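The Carpet at Somogyi

The rent on the second-floor unit was 1,805 a month, and the carpet came with it. 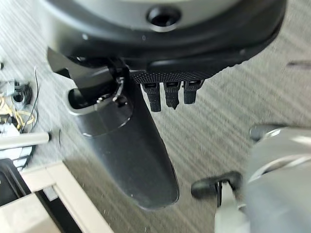
Wing-sze Kwan had asked for bare concrete. The landlord said the carpet was glued down and would cost 2,711 to take up, and she could pay for that herself if she wanted. She did not want to. It was gray and it hid dust, and by August she had stopped thinking about it except when she dropped something.

She dropped a screw at twenty past four. It was one of the short ones from the Fokedar kit, black, no longer than a grain of rice. She heard nothing when it landed. On concrete she would have heard it.

She got down on her knees with the flashlight and laid it flat so the beam ran along the pile. Her father had taught her that. He had repaired watches in a shop called Zendia, and when a part went on the floor he turned off the ceiling lights, told the customers to stand still, and looked for the shadow. Once he kept a man standing on one foot for the better part of an afternoon, or that was how he told it.

She moved the yellow wires first. They were looped in with the black cords and she lifted the whole tangle at once, shook it, and set it back down. Nothing fell out. She ran her hand under the white plastic parts and found a cable tie and a dried pea. She did not know where the pea had come from. She had not eaten peas in that room.

The phone rang on the bench. It was the buyer at Amus, and she let it go. He would want to know whether the order would ship tomorrow, and the answer depended on the screw. The kit came with 22 of them and used 22. A new bag cost 89 cents and took nine days to arrive.

She worked toward the window in strips, the width of her hand each time. The light outside went yellow and then flat. Her knees hurt. Someone downstairs started a vacuum cleaner, ran it for a minute, and stopped.

At ten to six she sat back against the wall and took off her shoes. The screw was in the left one, down by the heel, stuck to the insole. She must have been walking on it for some time.

She put it on the bench under an upturned cup and called Amus back.

"Tomorrow's fine," she said.

"You sound out of breath," the buyer said.

"I was on the floor."

He waited for her to say more. She asked him what time the truck was coming, and he went to find out.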